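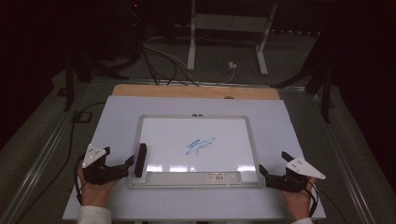
Small boards – progress report for the period to 15 December 1999

Short version. Boards are bought, labeled and mostly out in classrooms. Eraser trial is running. Spending is under. One supplier problem, see below. Need a decision from you on the second order before the holiday shutdown if at all possible.

Where we are

Grant covers 346 small dry-erase boards for the two sites, Bostasdale and Stultcombe. All 346 received. 141 went to Stultcombe, the rest to Bostasdale, where the classes are bigger. Last 40 at Bostasdale are still in the store cupboard, waiting on the shelf unit for the upstairs room. Shelf is promised, no date yet.

The model we ended up with is the framed one with the tray along the bottom. Gray frame, small enough to lie flat on a table between two kids, which is how most teachers are using them. We had pictured them hanging up. Hardly any are. That changes what we need from the tray and a good deal of what we said in the original application about wall hooks – please disregard that paragraph, we will not be claiming for hooks.

Barcode labels: left on for now. Some teachers have peeled theirs and it leaves gum. Asked everyone to stop peeling until we find something that takes the gum off. 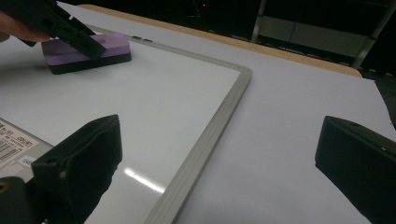
Report prepared by Jocelyn Tremblay
Classroom Materials, Bostasdale

Erasers and cleaning

This is the part that took the time. Boards come back marked up and the next class wants them clean, so wiping off is most of the work of running the scheme. Compared two kinds. Makowska block, felt underneath, and the Warkari cloth pad. Three weeks of each in the same rooms in November and into this month, teachers filled in a slip at the end of the day.

Findings so far, slips still coming in from Stultcombe:

Felt block is liked better. Easier to hold, gets into the corner by the frame if you turn it on its side. Picks up a lot of ink and then starts leaving it behind, so it has to be beaten out or swapped. Nobody had told the kids that, now they know.

Cloth pad can be washed. Goes missing constantly. Also gets used on desks, shoes, a nose.

Blue marker is the one that gives us trouble when it has been left overnight. Black comes off fine. Green we don't have enough slips to say. A damp paper towel first and then the felt works on old blue, but you have to dry the board or the next marker skips. Two rooms tried window cleaner, asked them to hold off untill we hear back from the supplier about the surface.

Wiping along the length of the board is quicker than scrubbing at one spot. Sounds obvious. We put it on the instruction card anyway, together with "stop and look" because small scribbles off to one side get missed.
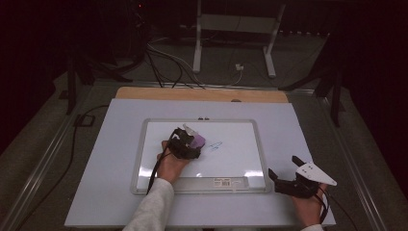 Eraser beside blue marker with a purple eraser.

Glare came up on a lot of slips. The surface is shiny and a board lying flat under the overhead lights is hard to read from the far side. Not a cleaning problem but teachers wrote it down in the cleaning box, so it's here. Propping the board on a book helps. Will try that properly next term.

Problems

Supplier sent one carton with trays cracked. Replacements arrived, but it took four phone calls and we lost most of a week at Stultcombe. They want the broken ones back at our expense. I have said no in writing and am waiting.

The little clips at the top edge – teachers ask if they can come off, since the boards are flat on tables anyway. Leave them on please. We may still hang some in the corridor.

Slips. Return rate good at Bostasdale, poor at Stultcombe. I am going over there myself to collect what there is. If it's still thin we will report Bostasdale only and say so.

Money

Boards and delivery paid in full. Markers paid. Erasers for the trial paid. Unspent balance is $605, mainly becuase of the hooks we didn't buy. I would like to put that toward felt blocks for every room, one per table instead of one per class. Sharing one block between a whole class means kids use their sleeves, and parents have noticed.

Decision needed: can the unspent amount move from the fixtures line to the consumables line? A yes by e-mail is fine. If it has to be a new form please send the form.

Next period

Finish the slips and write them up, two pages.
Last 40 boards out of the cupboard.
Felt blocks ordered, if you agree.
Gum remover, test on one board before anyone does the rest.
Card reprinted with the bit about drying the board.
Visit from your office – any morning suits, tell us which site and I will make sure a class is using them.

Copies of the invoices follow by mail. Receipt for the markers is a photocopy, the original is with accounts.

J.T.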